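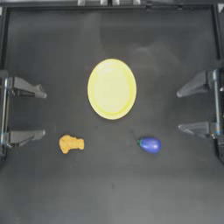
Network Security, Unit 6: Storing passwords
Notes by Eamon Duggan, Drondbridge

Reading before the session: chapter 4 of the course text, up to the section on key derivation.

6.1 Why we hash

A server does not need to know a user's password. It needs to check that what the user typed today matches what they chose when they signed up. A hash function lets it do this. The server stores the output, runs the same function at each login and compares the two.

A plain fast hash such as SHA-256 is a poor choice for this job. It was designed for speed, and speed helps whoever has stolen the file. Common passwords can be hashed in advance and looked up in a table.

6.2 Salts

A salt is a random value, different for each account, stored next to the hash. Two users with the same password then have different entries, and a ready-made table is of no use. The salt is not secret. Students often confuse it with a pepper, a single value shared by all accounts and kept somewhere other than the database.

6.3 Slow hashes

bcrypt, scrypt and Argon2 are slow on purpose. Each has a cost setting – raise it as hardware improves. scrypt and Argon2 also use a lot of memory, and this makes guessing on graphics cards more expensive.

6.4 Lab exercise

The file for the lab comes from Flalteo, our practice web shop, and holds 1247 accounts. Of these, 895 use unsalted MD5 and the rest use bcrypt. Work in pairs.

Run the supplied list of 4000 common passwords against the MD5 entries first and note the time taken. Then try the same list on five of the bcrypt entries. Write down both rates in guesses per second.

Write half a page on how you would move the old accounts to bcrypt without asking every user to reset. Emiliano Valcárcel will take the lab and has the login details for the Vieira machines.

Hand in by March 29, 2024. Late work goes to the department office.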